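Poline ends mail-order returns by post and moves to collection points

23 November 2020

Poline, the kitchen and tableware retailer, will stop accepting returns by ordinary post in the new year and will ask customers to hand unwanted goods in at a collection point instead. The change covers bowls, plates, trays, glasses and most small cookware bought through the company's website or its printed catalogue.

Customers who ordered before the changeover will still be able to use the old returns label packed with their goods, as long as the parcel is sent within the usual period. Labels printed after that will carry a code to be scanned at the counter.

The company said breakages on the way back to the warehouse were the main reason for the move. Goods are packed by machine on the way out, in fitted card sleeves, but come back in whatever the customer has to hand. Bowls and serving dishes fare worst. Many arrive chipped at the rim, and the company then has to decide whether the damage was done before posting or after it, a question that has led to a steady stream of complaints on both sides.

Under the new system the customer takes the item to the counter unwrapped or in its original box. Staff look it over, note any marks on a form, and place it in a padded crate with other returns. The customer signs the form and gets a copy. Refunds will be paid on the strength of the form and will no longer wait until the goods have been checked at the warehouse in Fastow.

Poline has signed up 141 collection points so far, most of them in convenience shops, garden centres and dry cleaners. It wants to have more than 800 in place by June. The crates will be supplied and emptied by Vomix, a haulage firm which already carries the retailer's outgoing pallets between Fastow and the coast.
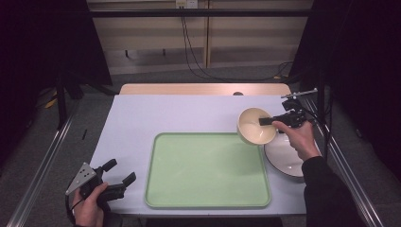 Vol. 65, No. 2

A trial of the scheme ran over the summer in Fastow and the nearby town of Quintanilla. Shops taking part were paid a fixed sum for each item handed in and were given a short printed guide to checking ceramics. It asks staff to look at the rim first, then the foot, and to run a thumb round both. Glazed items should be turned under a good light, as hairline cracks are easy to miss on pale colours. Glass is to be held by the base and never stacked.

Poline said far fewer items were broken in transit during the trial than in the same months under the postal scheme, though it has not published the figures. Some customers in Quintanilla complained of queues at lunchtime and of counters too small to put a box down on. Shops joining from now on will have to set aside a clear surface for returns, away from the till.

There is no charge for using a collection point. Customers who cannot get to one, including those with no shop taking part in their area, can ask for a home collection by telephone or through the website. The driver will bring a crate and fill in the same form at the door. Home collections will be free for customers registered with the company as having limited mobility. Others will pay a fee, taken from the refund, which has yet to be set.

Large items such as stockpots and cast-iron casseroles are not part of the scheme for the time being, as the crates are not deep enough to hold them. They will go on being collected by courier. Knives are also left out, and must be returned in the locked sleeve in which they were sold.

The period for returning goods is not changing, and neither are customers' rights where an item is faulty. Anyone who receives something already broken should keep the packaging and contact the company before going to a shop, as these cases are dealt with separately and the item does not normally need to be sent back.

Goods handed in without damage will be cleaned, repacked and sold again. Those with slight marks will go to the seconds shop beside the Fastow warehouse, which is closed at present and is due to reopen in the spring with longer hours and more parking.

A list of collection points will be posted on the Poline website and printed at the back of the next catalogue. Shops wishing to join should write to the returns office at Fastow, giving their opening hours and the size of their counter.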